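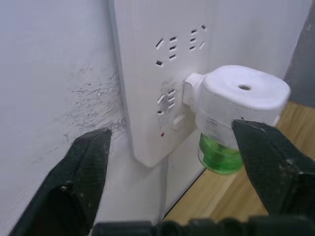
Vasiliki Giannakopoulos asked that the record be corrected before approval. The March minutes stated that the Trillen Library had agreed to a shorter loan period for large-print titles. Her understanding was that Trillen had agreed only to review the matter, and that its readers had not yet been consulted. The correction was accepted and the minutes were approved as amended.

DARKTON AND TRILLEN JOINT LIBRARY BOARD
Minutes of the Regular Meeting

The meeting was called to order at 4:00 p.m. in the Darkton reading room. Thanasis Mavromatis presided. A quorum was present.

1. Matters arising

The Chair reported that the shared catalog now displays the holding library for each title at the first search screen. Patrons at Darkton had previously placed requests for books that were already on the shelf in the same building. Staff have been asked to keep a note of any further cases.

The letter to the county concerning delivery of interlibrary loans has been sent. No reply had been received by the time of the meeting.

2. Large-print loan period

The Board discussed the loan period for large-print titles at length. The present period is four weeks with two renewals. Darkton staff favored three weeks on account of the waiting list for new fiction. Ms. Giannakopoulos stated that many borrowers of large print depend on others for transportation and that a shorter period would fall hardest on them. She proposed that the shorter period apply only to titles with an active hold. Mr. Mavromatis observed that the circulation system can apply such a rule but that the printed date slips would need to be changed.

Moved and seconded that Trillen consult its readers and that the matter return at the next meeting. Carried.

3. The Karras bequest

The Board received the inventory of the Karras bequest. It comprises 448 items, chiefly county maps, surveyors' notebooks, and bound volumes of the local newspaper. The terms of the bequest require that the maps be kept together and be open to the public without charge. They do not require that the collection bear a name, but the family has indicated that this would be welcome.

Several of the newspaper volumes duplicate those held at Trillen. It was agreed that the copies be compared page by page before any is offered elsewhere, as the Trillen set is known to lack issues.

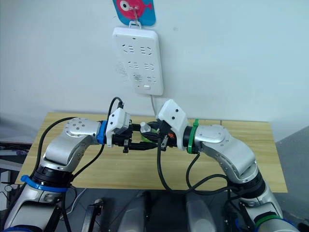 Consultation of the maps was then considered, the larger sheets being too wide for the desks in the reading room. A proposal to use the floor-standing map cabinet as a reading surface was not supported, as readers would have to be moved each time a drawer was opened. The Board preferred a light wooden table set against a plain white wall, which would keep one edge of a sheet from hanging free and would leave the wall available for the index map. The surface should be left uncovered. Weights are to be cloth-covered, and pens are not to be used in the map area. Staff will obtain prices for a table of sufficient depth and report back.

4. Hours of opening

A request had been received for the Darkton library to open one evening a week during the winter. The Board noted that evening opening at Trillen has been well attended by students but little used by other patrons. It was agreed to defer a decision until the staffing schedule for the fall has been settled.

5. Conservation

The Board reviewed an estimate from Iven Bindery for repair of the surveyors' notebooks. The estimate covers resewing and new spines but excludes treatment of loose leaves. Ms. Giannakopoulos asked that the original covers be retained wherever possible and that any annotations on the endpapers be copied before work begins. The Chair will write to the bindery accordingly. No funds were committed.

6. Other business

The Trillen summer reading list was circulated for comment. Members are to return their comments to the Trillen desk in writing.

There being no further business, the meeting was adjourned at 5:35 p.m. The next meeting will be held at Trillen.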